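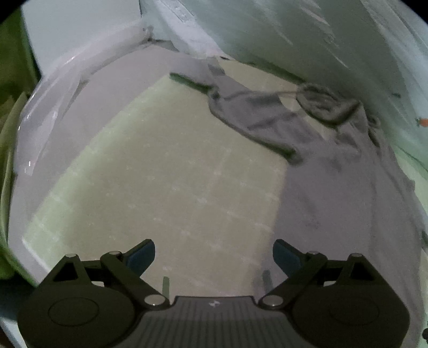
# Go watch a robot struggle with a shirt

I drove to the Grondar open day on a Tuesday expecting big orange arms swinging car doors around. They had one of those, and it was great. But the station I kept going back to was the one with the laundry.

The setup was plain: a pale green surface, a gray long-sleeved top lying across it with one sleeve twisted, and a two-finger gripper that a person holds by hand. You squeeze, you pinch the cloth, you try to fold it. The system, which the Risden team calls Pai, records how you did it and learns from many people doing the same job badly in different ways.

I waited 35 minutes for my turn and got 5 minutes with the thing. I loved every second! Two fingers is so few. I never thought about how much my other eight were doing until I tried to straighten a cuff without them. I grabbed the sleeve, lifted, and the whole shirt came along for the ride.

Then they ran the arm by itself. It took 2 tries to find the end of a sleeve, and the crowd cheered like it was a free throw.

I know the complaint, and I heard it in the parking lot: all that money, and it can't do what a kid does before school. Fair enough. I wouldn't buy one for my house this year. But I think slow, clumsy demos like this are the ones worth showing. A welding arm repeats a path somebody gave it. A shirt lands differently every time you drop it, and a machine that can cope with that could someday help a hospital laundry, or a person whose hands hurt.

So I'd like to see more companies put the hard stuff out front. Weltden held its own open day last spring and kept visitors behind glass, watching a polished video of things going right. I remember the coffee. At Grondar I watched a folding run fail, asked why, and got a real answer — the fingers had picked up two layers of cloth and the software thought it had one.

They're opening the doors again in December, with 29 spots for the hands-on station. I've already signed up, and I'm bringing my own sweater.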